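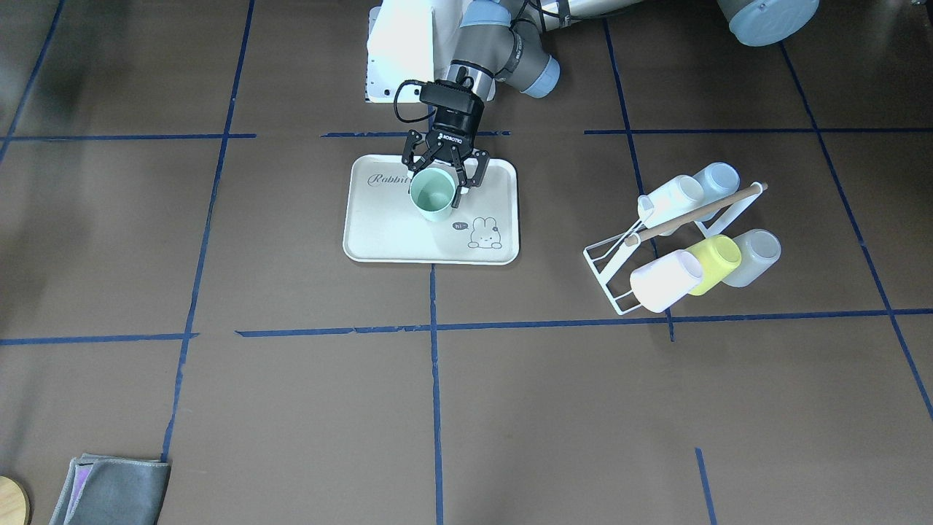 Natent Rabbit Serving Tray, Cream

A rectangular tray for cups, snacks and small plates. Cream-colored, with rounded corners and a raised rim on all sides. The word "Rabbit" is printed in cursive at the upper left. In the opposite corner there is a small line-drawn bunny with long ears and a bow, next to a speech bubble that says "hi~". All of the printing is gray.

The tray weighs 622 grams. It is sold on its own. Cups, mug racks and cloths are listed under Kitchen – Drinks.

Details
Item: serving tray
Maker: Natent
Color: cream with gray print
Shape: rectangular, raised rim
Weight: 622 g
Quantity: 1 tray per box
Price: 1,620

Care
Wash by hand with warm water and a soft sponge. Do not use steel wool or scouring powder on the printed side. Do not put the tray in the microwave or the oven. Dry it with a cloth before stacking. If you stack several trays, put a sheet of paper between them.

Goes with
Straight cups without handles fit well, and so do small bowls. The Burkura pastel cups come in mint green and three other shades and are sold singly. For storage next to the tray we carry the Grorkomo wire mug rack in white. Please check the measurements on the rack page before ordering if you have a narrow counter.

Ordering
Orders placed before 10 in the morning leave the Witkowska warehouse the same day. Each tray is packed in its own carton with a paper sleeve. Shops and cafes can order in cartons of 10. For orders over 300 pieces, write to us first – lead time depends on what is in stock.

Returns
Unused trays can be sent back in the original carton. Printing may sit a little higher or lower from one batch to the next, and this is not treated as a defect. If a tray arrives chipped or cracked, keep the packaging and send us a photo with your order number.

The next delivery of the cream color is due in January. The gray version is no longer made.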